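Brimness Tabletops: Questions and Answers

Ordering

How do I order a top?
Send us the length, width and thickness you want, using the form on the contact page or by post. We reply with a price and a drawing. Work starts when you have signed the drawing and paid the deposit.

Do you sell legs and frames?
No. We make tops only. Most of our customers use frames from Sayegh, whose fixing holes match our standard drilling. If you have a frame already, send us a sketch with the hole positions marked and we will drill to suit.

What is the largest top you can make?
1661 mm long in a single piece. Anything longer is made in two sections and joined on site with bolts from underneath. The join shows as a fine line.

Can I have a sample first?
Samples are 64 mm square and come in all the finishes we offer. They are free, but we ask you to pay the postage. A sample this small won't show much of the grain, so please use it to judge colour and feel.

How long does an order take?
Tops in the Unorell finish leave us 14 working days after the deposit. Hurnura is an oil and needs longer between coats, so allow another week. We close for the first half of September and orders placed then go into the queue for when we are back.

Finishes

What is the difference between Unorell and Hurnura?
Unorell is a matt lacquer. It sits on the surface, keeps pale wood pale, and needs nothing from you except wiping. Hurnura is a hard oil which soaks in. It turns the wood a little warmer and has to be topped up, but you can repair a small patch at home. Lacquer can't be patched in the same way and a badly damaged top has to come back to us for sanding.

Will a pale top change colour?
Yes, slowly, and more so near a window. Most of the change happens in the first few months. Move lamps, trays and ornaments now and then during that time or you will get lighter patches underneath them. The patches usually even out once the whole top is exposed.

Why doesn't the grain on my top match the one on the website?
Every board is different. Some have straight, close lines and others have waves or arcs in them. If you have a strong preference, write it on the order form and Eimear Keane, who picks the boards, will do what she can. We don't accept returns on grain pattern alone.

Everyday use

How should I clean it?
Use a soft cloth, wrung out in warm water with a drop of washing-up liquid. Wipe along the grain and dry it straight afterwards. Don't use scouring pads, bleach, or spray polish containing silicone. Silicone gets into the wood and stops any later coat from sticking.

Can I put hot things on it?
Use a mat. A mug of tea will do no harm to a lacquered top if it isn't left for long, but pans and oven dishes will mark both finishes.

Can I stand glass or acrylic objects on it?
Yes. Check the underside first for grit or rough edges, and lift the object when you want to move it. Heavy pieces should have felt pads. Avoid soft rubber feet, as some types react with lacquer and leave a mark that will not wipe off. Clear vinyl pads can do the same.

I have a white ring. What can I do?
Leave it for a day or two first, as faint rings often fade as the moisture dries out. On an oiled top, rub lightly along the grain with a fine pad and a little of the oil, then wipe off all the excess. On a lacquered top, please write to us before trying anything.

How often does an oiled top need doing again?
Twice in the first year and once a year after that. Kitchen tables may need it more often. If a drop of water soaks in instead of sitting on the surface, it is due. Lay used oil cloths out flat outdoors to dry before throwing them away. They can catch fire if left bunched up.

Problems

My top has bowed slightly. Is it faulty?
Check that the fixing screws have been left able to move in their slots. Wood swells and shrinks across its width, and a top that is screwed down tight will bow. Loosen the screws, wait two weeks and look again. If it is no flatter, send us your order number and we will arrange to see it. 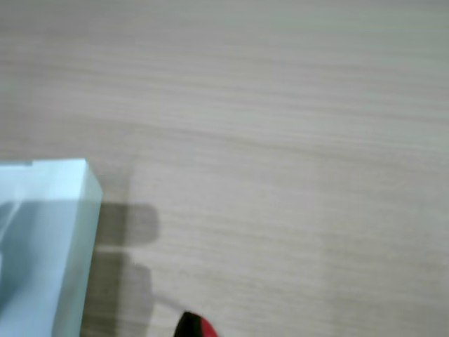
Where do I find my order number?
It is printed on the label on the underside of the top, near one of the short ends, and again on your delivery note. If both are missing, send us the name and postcode used for the order and we can look it up.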